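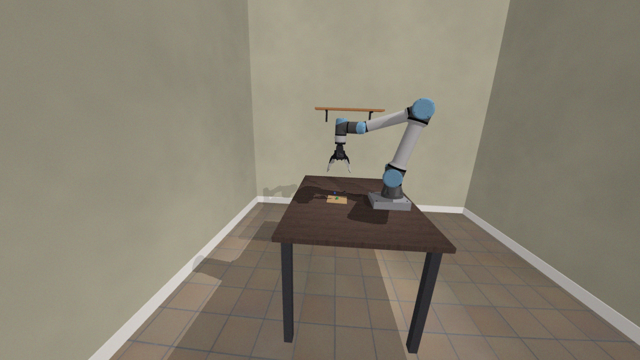
How long does it take to tune an accordion?

A full-size one takes me a week if I do it properly, and two if the wax is bad.

That's how my talk with Waltraud Kälin began, and I should say I'd only asked to be polite. I was in her shop in Skutbridge to pick up my uncle's old squeezebox, which had a stuck B flat and smelled like a basement. I ended up staying through lunch (hers, she shared it) and most of the afternoon.

Waltraud has been fixing accordions for 22 years. Before that she kept the books for a lumber yard, and she says she liked that fine. "I had one accordion, from my mother, and it wheezed. The man who used to fix them had moved away, so I took the back off with a butter knife. Don't do that!"

What did she find in there?

"Dust. A dead moth. And all these little reeds standing in rows, stuck down with wax, and I thought, well, this is just housekeeping."

It's a bit more than housekeeping. Every reed is a thin strip of steel riveted at one end. To raise the pitch you scratch a hair of metal off near the tip, and to lower it you scratch near the rivet. Go too far and you're stuck going back the other way until the reed is too thin to trust. She let me try on a junk reed and I wrecked it in up to 50 seconds, which she seemed to think was pretty good for a beginner.

I asked about the wax, because the whole place smells of it - honey and pine, really lovely. She mixes beeswax with rosin and won't give out her numbers. "Too much rosin and it cracks in January. Too little and somebody leaves it in a hot car in May and all the reeds slide down into a heap. I had one come in like that from a wedding band. They'd played the first set and gone to eat."

Most of her customers come from polka and zydeco bands, plus a lot of people like me who inherited something in a case. She's blunt with us. If the bellows are rotten and the wood has split, she'll tell you it'll cost more than the thing could ever sell for, and then she'll ask whose it was. "If they start telling me a story, I know they're going to fix it."

Her one student right now is Subira Lema, who drives over from Lasisden and came in partway through my sandwich. Subira plays a small two-row button box she calls Urkel (it's very loud and a bit nasal) and she's learning to do her own repairs. So far she's allowed to do leathers, the little flaps that stop air sneaking through the wrong side of the reed plate. "I've cut 100 of them and she's kept maybe half," Subira told me. Waltraud said half was generous.

Do they ever play together?

"On Tuesdays, if the phone's quiet," Waltraud said. "She wants everything fast. I like a waltz."

My uncle's accordion has its B flat back. I can play the left hand of one song, and I've been told to keep it out of the car.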